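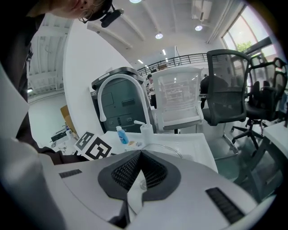 Una persona con gafas de montura metálica fina, inclinada hacia delante.

Hitidano busca ocho personas para sus montes y su planta de tablero

4 de julio de 2018

¡Buenas noticias para quien quiera trabajar entre pinos! Hitidano, la empresa forestal con sede en Tovura, ha abierto una nueva convocatoria de empleo con ocho plazas, la más amplia de los últimos años en la comarca. Seis son para el monte y dos para la planta de tablero, y en todas se ofrece contrato indefinido desde el primer día.

Las plazas de monte se reparten entre técnicos de inventario, capataces de cuadrilla y un puesto que ha despertado mucha curiosidad, el de ayudante de gestión de fauna. Quien lo consiga pasará buena parte del año siguiendo los daños de corzo y ciervo en las repoblaciones jóvenes, revisando cierres y hablando con los cotos vecinos (que son muchos y no siempre están de acuerdo entre ellos). Se pide formación forestal o experiencia demostrable, carné de conducir y ganas de madrugar.

«Llevábamos tiempo queriendo reforzar el equipo de campo y por fin podemos hacerlo como toca», cuenta Thitima Intarasuk, responsable de personal de Hitidano. «Aquí se aprende muchísimo. Yo entré en el vivero, sembrando pino en bandeja, y todavía me escapo por allí cuando puedo».

La ampliación llega después del acuerdo firmado en marzo con Skollberg, que comprará madera certificada de los montes de Tovura, y de la puesta en servicio de la segunda línea de tablero. La empresa gestiona ahora 500 hectáreas más que el año pasado, casi todas en la vertiente norte, donde el eucalipto viejo va dejando sitio a roble, abedul y castaño. Es un cambio precioso de ver si se sube por la pista del embalse, y para las cuadrillas supone trabajo de desbroce y plantación durante varias campañas.

Los dos puestos de la planta son de mantenimiento, uno mecánico y otro eléctrico, en turnos rotativos. La formación inicial correrá a cargo de Kwiatkowski, el taller que instaló la maquinaria de la segunda línea, y se hará íntegramente en Tovura y en horario laboral. También habrá curso de motosierra y de primeros auxilios para todo el personal de monte que se incorpore, aunque ya tenga el título.

El plazo para presentar solicitudes termina el día 23 de este mes. Pueden entregarse en las oficinas de la empresa, junto al antiguo aserradero, o en el registro del ayuntamiento, con el currículum y una copia de los títulos. Las entrevistas se harán por orden de llegada de las candidaturas, y las del puesto de fauna incluirán una salida de media jornada al monte, así que conviene llevar botas.

Las incorporaciones están previstas para antes de la campaña de plantación de otoño.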